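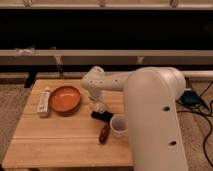
Dirberg Daily Fibre – psyllium husk powder, unflavoured

406 g tub, resealable lid. Scoop inside (usually at the bottom, dig for it).

Price and stock: see basket. Trade orders by email please, not the web form.

What it is

Ground psyllium husk. One ingredient. No sweetener, no colouring, no flavour to speak of. Soluble fibre that swells in water and helps keep things regular. Suitable for vegans.

Comes from the Kalum mill, packed by us at Midtbø. New label since November, same powder inside. Old labels may still turn up until they're used up.

How to take it

One level scoop in a big glass of cold water. Stir, drink straight away – it goes to jelly if you leave it. Then another glass of water after. Don't take it dry, ever. Not right before bed either.

New to fibre? Start with half a scoop for the first 4 days and see how your stomach gets on. A bit of wind and bloating is common early on. Most people settle. Up to 2 scoops a day for adults, morning and teatime say.

Fine in porridge or a smoothie but add more liquid than you think. 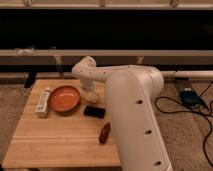

Orange bowl on the light wood table.

Who shouldn't

Under 18 – ask a doctor first. Same if you're pregnant or on any regular medicine, fibre can slow down how tablets are taken up so leave a gap of a couple of hours. Your pharmacist will know.

Don't use if you have trouble swallowing, a narrowed or blocked bowel, or stomach pain nobody has looked at yet. Stop if you get a rash or tight chest – get help quick. Psyllium allergy is rare but it happens.

Food supplement, not a replacment for veg.

Storage

Cool, dry cupboard, lid on tight. Not the fridge. Damp scoop = lumps. Best before is on the base.

Goes with

Bustari shaker, the small one. Wide neck, easy to rinse. Rinse it right away or you'll be scrubbing. Sold seperately.
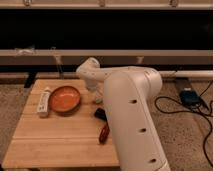

White arm over the tabletop, orange bowl to the left of the gripper.

Delivery and returns

Sent tracked. Unopened tubs can come back, opened ones can't unless there's a fault. Keep the batch number, we'll ask for it.

Questions on the powder: Kauko Hirvonen. Orders and missing parcels: Sverre Rønning. Both on the main office number, mornings best.

Page updated Thu 29 June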